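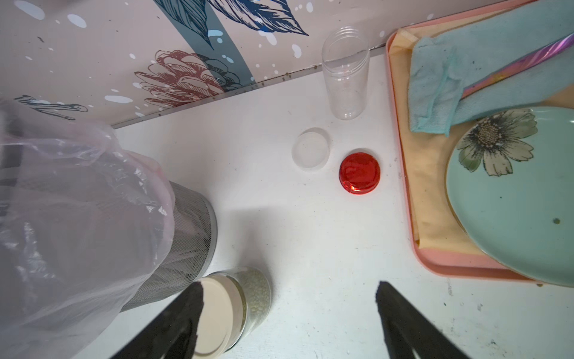

Vista de muñeca: pinza, tapa roja y frasco de plástico vacío.

Mayo, 16:40. Teleoperación, tarea "tapas". Hoy manejo yo el brazo, Onni Rissanen revisa los registros. Grabamos 15 demostraciones y guardamos el episodio 133 como referencia. La tapa roja brilla mucho y con el reflejo me cuesta juzgar la distancia de los dedos. Bajé más despacio y fue mejor. El mando tiene un retraso pequeño al cerrar. Pendiente: repetir con la tapa blanca y preguntar a Onni por el límite de fuerza.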